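Getting a musty smell out of a hall closet before guests arrive?

posted in Home & Closets, July
by toldale_porch

Hi everyone, I hope this is the right section. We moved into an older house in Toldale last fall, and the closet in the front hall has had a smell ever since. It isn't awful, more like a basement or an old suitcase, but it gets into the coats, and I can smell it on my scarf when I'm sitting in the car. My in-laws are coming to stay and I would love to have somewhere to put their jackets that doesn't embarrass me!

The closet is on an outside wall, with no window and no vent. So far I've wiped the shelf down with vinegar and left a box of baking soda on the floor for 4 weeks. It helped for a day or two after the vinegar and then the smell came right back. I took everything out last Saturday (you would not believe how many umbrellas we own) and swapped the old wire hangers for the slim beige kind with the soft finish, so at least the coats stay put now.

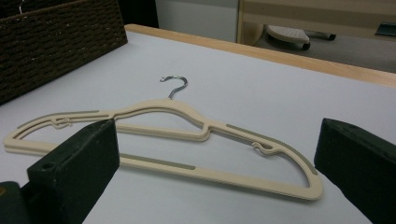

The walls are painted and the floor is bare boards, with no carpet to pull up. I don't see any black spots, but the back corner does feel cool when I put my hand on it, even in this weather. Should I be repainting? I was quoted $400 by a painter over in Batesent for the closet and the little hallway together, and I'd rather not spend that if the smell is just going to come through again. Any advice is very welcome, and thank you for reading all of this.

disten_gardener

Oh, I feel for you, we had the very same thing in our first house, and I spent one whole winter smelling like somebody's attic. Please hold off on the painter for now. That cool corner makes me think you have damp air sitting against a cold wall, and paint won't do a thing about that.

Buy a small humidity gauge and leave it in the closet overnight with the door shut. If it reads well above what you get in the rest of the hall, you've found your trouble. In our case the closet was packed so tight that the air couldn't move, so I took out half the coats (the winter ones went into a chest upstairs) and kept a hand's width clear between the clothes and the back wall. Then I ran a little fan in the doorway every evening while I did the dishes. It took most of a month, and I won't pretend it was quick, but the smell went and it stayed gone.

Wash or air the coats too, all of them! I cleaned that closet twice before I understood that my husband's wool overcoat was carrying the smell right back in. A day on the line in the shade did it more good than any spray. And do look at the hangers while you're at it. Soft-covered ones like yours hold on to dust, so I go over mine with a barely damp cloth and lay them flat on the table till I'm ready to hang things up again.

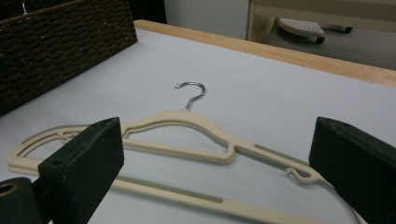 Slim beige hanger laid flat on a white table.

If the gauge still reads high after all that, go outside and look at the gutter on that side of the house. Ours had a loose joint dripping down the siding, and the repair came to $40.

craciun_st_kitchen

Cedar blocks. Sand them a little when they stop smelling.

batesent_basement

Cedar is nice but it only covers things up, so I'm with the longer answer above. I would add one thing, which is to swap the solid door for a louvered one if you're allowed to. I paid $200 for mine with the hinges, and hung it myself with a good deal of muttering. The closet at our old place on Crăciun Street had one and never smelled of anything but shoes. If you do end up painting later, let the wall dry out for a good while first and ask at the paint counter for a primer that seals in odors. Good luck with the in-laws!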